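Inside the Prarero laundry trial

The laundry at Prarero serves 276 rooms and has no chutes. Everything that needs washing is collected by hand, in baskets, from the floor of each room. Zuweira Fiadzo has run the linen and garment side of the residence for 11 years, and in July she rewrote the procedure for how clothes get from a chair or a bed into the wash.

The old procedure used drawstring bags. Fiadzo dropped them for two reasons. "A bag has no fixed volume," she said. "One person fills it to the top, another person ties it at the halfway mark, and the machine load is wrong in both cases. A basket with rigid walls has a rim, and the rim is the limit."

The replacement is a rectangular plastic basket with perforated sides, bought through Indport. Rounded corners were a requirement. Square corners had been catching on door frames and splitting along the vertical seam, usually within the first year. Perforation was the other requirement. Damp towels left overnight in a solid tub developed an odor that a standard cycle did not remove, and those loads had to be run twice.

Asked whether the holes cause problems of their own, Fiadzo said they do. Drawcords and thin straps work their way through and knot on the outside. Staff are told to check the outer wall before tipping the basket. "You pull from the inside and you tear the strap. It takes a few seconds to look."

Placement is covered in a single paragraph of the procedure. The basket goes on the floor in front of the seat or bed, long side toward the person, with a handle at the left and a handle at the right. It does not go on the cushion. Upholstery in the rooms is woven fabric, and a plastic base dragged across it raises the pile. Chairs and tables on casters are left where they stand unless a garment has fallen behind them.

Garments are picked up one at a time. Fiadzo was firm on this point. In the first month of records, the laundry logged 2714 garments, and most of the color transfer cases came from items that had gone in as a bundle, a light piece rolled inside a dark one. Red with white trim is the combination she mentions most often.

"It's two fabrics in one garment and they don't want the same water," she said. "The body can take warm. The white part picks up whatever the red lets go. So it goes in cold, and it goes in with other reds, and you open it out first. If it's balled up, the dye sits in the fold."

She allows three uses of a color-catching sheet from Aketlow before it is thrown out. The packet says one. She has tested it and considers the third use marginal.

Labels are a smaller matter. New baskets arrive with a product sticker on the inner base, and the procedure says to remove it before the first load. Not every basket has been done. Left in place, the sticker lifts at the corners when it meets wet cotton and transfers adhesive to the fabric, and the adhesive needs solvent. 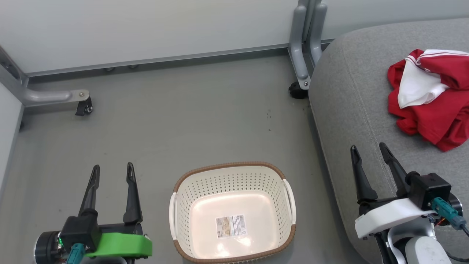
Ezequiel Becerra disagreed on the floor rule, saying that a basket set at floor level means a full bend for every item and that a low stand would cut the strain without touching the upholstery. At Sulemana, he added, they use one and the baskets last just as long.

Fiadzo has looked at stands. Her objection is width: the gap between the bed and the wall in the smaller rooms will not take one with the basket turned long side out. She is willing to try it in the larger rooms, with the stand folded and stored behind the door between collections.

"I'd want to see it loaded with wet towels," she said. "Dry shirts tell you nothing about a stand."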